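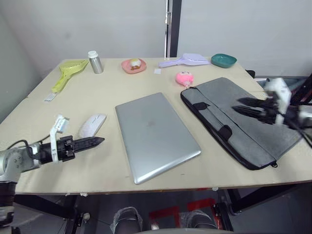
1/ Okay, end of year robot thread! I've been gathering examples for Fotena, our two-armed learning setup, and the task that ate my August was laptop plus sleeve. People keep asking what a day of that looks like, so I'm going to ramble for a bit.

2/ We're at 1,322 keepers now, out of 1,662 tries. The rest got tossed, mostly for me dithering (the model picks up dithering REALLY well, ask me how I know). If I stop to think halfway, I scrap it and start over.

3/ The stuff along the back stays out on purpose. Green scoop, metal bottle, the bun on its pink plate, the lavender scoop, the teal dish. I want Fotena to learn to leave all that alone and care about the sleeve. Same with the little pink plush, which lives way closer to the action and gets bumped a lot.

4/ Soft things are so much harder than hard things! A sleeve never lies the same way twice, so I like one gripper down on the end of it before the other one does anything. 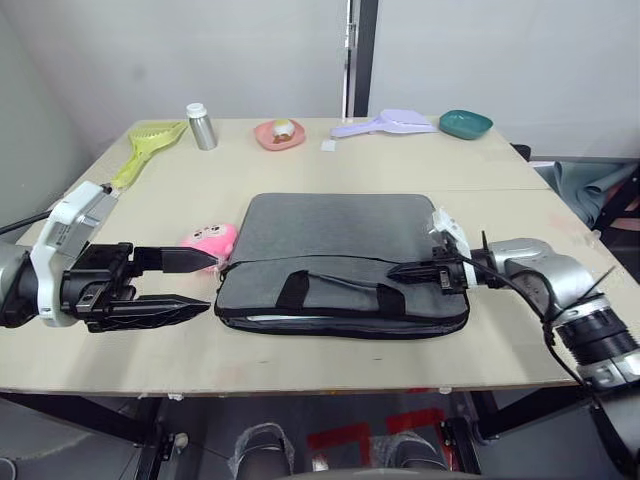

5/ Next up: labels. I've tagged 1,095 of them in Ikurer and my eyes hurt. If anyone has a faster way to mark where a grasp starts, please, please tell me. Back at it after the break, zipper pulls first.

Dec 29, 2020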